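Notebook, May, morning into afternoon

Ink, batch C

Batch A was brown. Batch B was a slightly more confident brown. For batch C I have gone back to the Sernbridge recipe, which I abandoned in the winter on the grounds that it was fussy, and which I now suspect was fussy for a reason.

Galls: 330 g, crushed in the big mortar. The Pešek galls are harder than the last lot and one of them left the mortar at speed and went under the sink. I weighed before crushing, so the true figure is 330 g minus one gall. Steinar Bech says to note it, so it is noted. Steinar also says I should be wearing goggles for this, and for once I didn't argue.

Soaked in rainwater. The tap water here is hard enough to chew, and I blame it for most of what was wrong with batch A (the rest I blame on me). Stirred before lunch and again after. Smell is wet leaves with a hint of old shed. Color of the liquor by mid-afternoon is weak tea, which is what the recipe promises, in a tone suggesting the author had been disappointed before.

I'd like to let it go longer this time. Batch B got strained early because I wanted the jar. The gall liquor from B was thin, the iron had too little tannin to work with, and the writing looked fine for a week and then went the color of a paper bag. Lesson learned, second jar purchased.

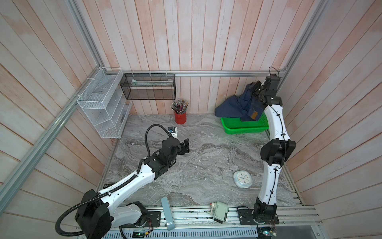 Does the gum arabic go in before the iron or after it?

After. Strain the liquor, dissolve the iron sulfate in it, let that stand, and stir in the gum last, already dissolved in a little warm water. Dry gum goes to lumps and the lumps go to the nib.

That question is from the back page of the last notebook, in my handwriting, asked twice. Copying it forward so I can stop asking.

Iron: the Diltico sulfate has started to go rusty around the neck of the tub. The crystals lower down are still a decent pale green, so I used those and closed the lid properly, a technique I recommend to whoever had it last. (Me.)

Paper tests. Old batch B on three papers, same steel nib, same sentence, which is now so familiar that I can no longer spell "quartz" with any conviction.

Dreltent laid: behaves. Line stays where it's put, a bit of sheen in the heavy strokes, no show-through worth mentioning.

Dreltent wove: feathers on the downstrokes. Looks as though every letter has been mildly electrocuted. The packet says it is suitable for all inks. The packet has not met mine.

Printer paper: better than it deserves. Annoying.

Wrote a second strip on each and put them in the south window with half of every strip under black card. The strips from batch A have been up there 104 days and the uncovered ends have faded to something I could describe as "sepia" if I were selling it. Covered ends still dark. So A's problem is light as well as chemistry, unless the two are the same problem, which Steinar thinks and I am resisting because it would mean rereading his notes.

Clove oil: one drop per jar against mold. The recipe says "some cloves," a unit I can't calibrate. Batch A had no clove at all and grew a fine gray pelt. It was the most successful thing about batch A.

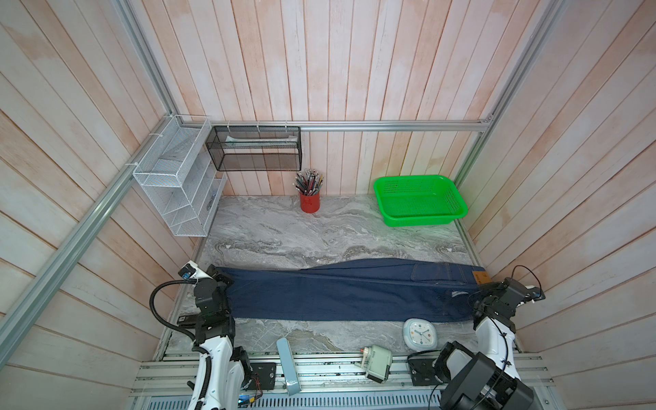 White wire organizer at the back-left corner, cable-tied to the rail.

Late afternoon. Tried a spoonful of the new liquor with a pinch of iron, purely out of impatience. Goes on gray, turns properly black on the page while the kettle boils. Batch B never did that at any stage. I am not going to get excited about a spoonful.

Nib had a light bloom of rust after its lunch break because I left it sitting in B. Cleaned with a potato, per Steinar, who swears by it. It works. I now have a nib, and a potato that should not go back in the kitchen. Labeled it.

To do:
Leave C alone. Stir it, otherwise leave it alone.
Order more Dreltent laid, skip the wove.
Find the gall under the sink.
Get the pH strips back from Steinar.
Strain through the cotton and not the coffee filter. The coffee filter took all evening last time and then split.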